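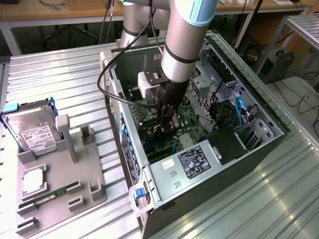
Have you ever forgotten what you went upstairs for? Your brain has a kind of memory that only holds on to things for a little while, and computers have one too! It's called RAM, and it's where a computer keeps whatever it is busy with right now: the game you're playing, the story you're typing, the tune coming out of the speakers. RAM comes on long, thin sticks that push into slots on the motherboard, the big green board in the middle of the open computer. Look for the row of dark slots with blue latches. Those are the memory slots!

## Where does it all go?

Switch the computer off and everything in RAM vanishes. Whoosh! So if you've written 190 words about otters and the power goes out before you save, you may have to start again (sorry, otters).

Saving copies your work to the **drive**, which remembers things even with the power off. Think of RAM as your desk and the drive as your cupboard. A bigger desk means you can spread out more books at once, and a bigger cupboard means you can keep more of them.

## Try it yourself

Ask a friend to read you 81, 2, 53 and 190. Now hop on one leg, sing a song, and say the numbers back. How many were still on your desk?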